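Clarnia (célula de ensayo)

Clarnia es una célula robótica de sobremesa comercializada por la empresa Ivberg para el ensayo repetitivo de mandos manuales: pulsadores, setas de emergencia, volantes y periféricos similares. Se ofrece como kit de montaje y, desde la segunda versión, también en régimen de alquiler con puesta en servicio incluida.

Historia

El concepto parte de un banco de fatiga para botoneras diseñado por Jérémie Roussel en el taller Besson. Aquel banco empleaba un actuador lineal por cada mando y debía reconfigurarse por completo al cambiar de pieza. Ivberg adquirió los planos y sustituyó los actuadores por un único brazo colaborativo. La dirección técnica de la versión comercial correspondió a Gyu-bin Ki; Imogen Hulme redactó el protocolo de ensayo que acompaña al producto.

Características

La célula se compone de una mesa de perfiles de aluminio ranurados, un brazo colaborativo atornillado a ella mediante una base circular, el armario de control y el programa Lellura, que genera las secuencias y registra los resultados. Las ranuras de la mesa admiten mordazas y topes de uso corriente. Los mandos pueden fijarse directamente a los perfiles o apoyarse sobre un paño, opción prevista para carcasas que no deben rayarse.

Según la ficha del fabricante, una secuencia admite hasta 200 posiciones programadas, y la biblioteca de Lellura contiene 400 perfiles de accionamiento predefinidos. El kit básico incluye 2 licencias del programa. La fuerza de pulsación se comprueba de forma independiente con una balanza plana, procedimiento que el manual recomienda repetir después de cada cambio de herramienta.

Modalidades de suministro

El kit se entrega desmontado y sin mandos de prueba. El alquiler comprende transporte, nivelación de la mesa y una jornada de formación. Las ampliaciones de Lellura se facturan aparte en ambos casos.

Recepción

Macario Xolalpa, en un informe comparativo de bancos de ensayo, valoró la rapidez con que se sustituyen las piezas y criticó la documentación del módulo de volantes, que consideró incompleta. Jayson Ambrosio señaló que el apoyo sobre paño permite pequeños desplazamientos de las cajas ligeras y aconsejó la fijación mecánica en series largas. Ivberg incorporó esta recomendación a la edición de noviembre del manual.

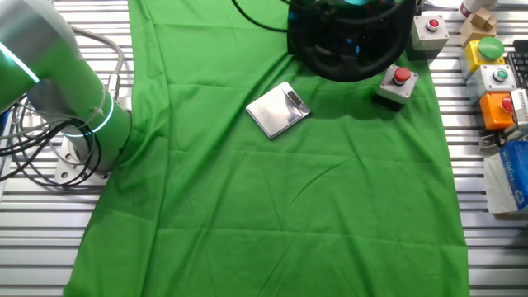 Mesa de trabajo con brazo colaborativo, balanza digital, volante y cajas de pulsadores.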